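# About the Jusville Robot Club

Most school robotics pages promise that your child will be building the future by half-term. We'd be wary of that. After a year with us, a member can usually get an arm to pick up a part it has picked up before, in a place it was more or less expecting. On a good evening it puts the part down again.

The club was started by Zewditu Gidey, who teaches physics here and still doubts that most jobs need a robot. She picked computer repair as our project because the firms selling "automatic recycling" made it sound easy, and she wanted members to find out for themselves. We call the project Mersha. The work is taking old desktop computers to bits with a gripper, along with a lot of human help. 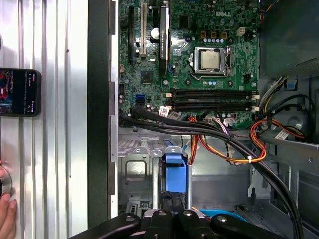

Cables are the main trouble. A person pushes a bundle of wires aside without thinking, and it takes our members weeks to write down what "aside" means. Gebremedhin Hadgu, who runs the programming side, keeps a log of every attempt. It stood at 741 in January, and he won't let anyone call an attempt a success if a hand went in to help. This has made him unpopular before open evenings.

We did enter the Tiltono Cup last year and scored 169 points out of 900. The winning team had a very smooth video. We'd still like to see their machine work on a computer it hadn't met.

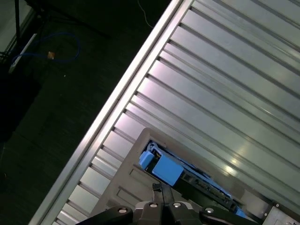
Small plastic latches are this term's job. They are made for thumbs, and we have our doubts about the plan, but the members voted for it.

There are 20 places, open to Year 9 and up. You don't need to code, though you do need to put up with things going wrong slowly. Parents often ask whether it helps with university — possibly, we haven't any figures and we'd distrust them if we had. Ask at the Jivorness building for a form, and come to one session before you sign it.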